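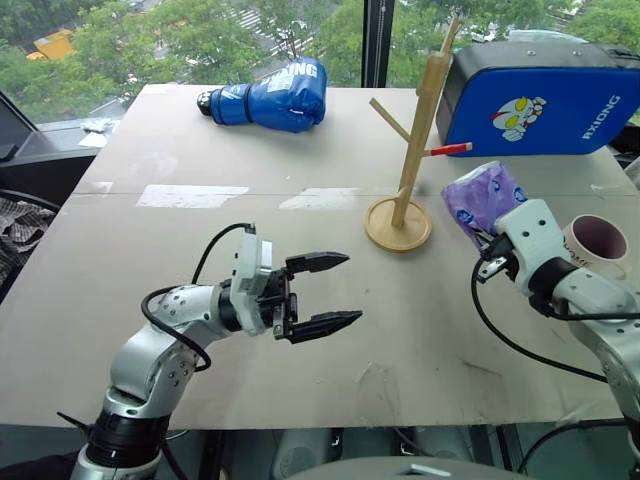

# Chapter 4: Clearing and Sorting a Shared Table

A shared table collects things. A mug is set down during a break, a snack or a pack of tissues comes out of a bag, sports gear is dropped there on the way in from practice. After a few days the surface holds objects that have nothing to do with one another, and there is no room left to work.

This chapter deals with mixed clutter. Chapter 3 covered closets and drawers, where most of the items are of one kind and the question is how to fold or stack them. On a table the items differ in size, weight, and use, and most of them belong somewhere else.

## 4.1 Three groups

Begin by assigning every item to one of three groups.

**Items with a holder.** Some household objects are made to go with a stand, rack, or case. A mug tree is a common one: a round base, an upright post, and pegs that take mugs by the handle. If the holder is on the table, decide first whether it stays there. A holder that moves after it has been loaded has to be handled twice.

**Soft and light items.** Snack bags, tissue packs, and folded cloth can be picked up in one hand and put in a basket or drawer. A crumpled package should be checked before it is sorted. If it is empty, it is trash.

**Bulky items.** A boxing glove or a padded strike shield takes up more of the table than everything else put together. Gear of this kind goes back to a shelf, hook, or gym bag. Gloves should be stored open at the wrist so that air can reach the lining.

## 4.2 Order of work

Haiyan Xu, in her course notes for the Plevby housekeeping program, recommends moving the bulky items first. Dennis Horrocks taught the reverse for many years and had students start at the front edge with whatever was closest to hand. Both methods clear the table. Xu's gives you open space sooner, and it is the one used in the exercises at the end of this chapter.

Laptops and papers at the side of the table are left alone until the end. They usually belong to a person who is coming back for them.

## 4.3 The surface

Once the table is bare, look at it from a low angle. Light gray tops show faint scuffs, and tape or labels can leave pale patches behind. Wipe with a damp cloth and mild soap. If residue remains, soften it with warm water for a few minutes and lift it with a plastic scraper. Clean along any seam with a soft brush, and don't let water stand in it.

### Terms in this chapter

- holder
- mixed clutter
- mug tree
- residue

### Before you read on

Choose a table at home or at school that more than one person uses. Write down what is on it on Monday morning and keep the list. You will need it for Section 4.4.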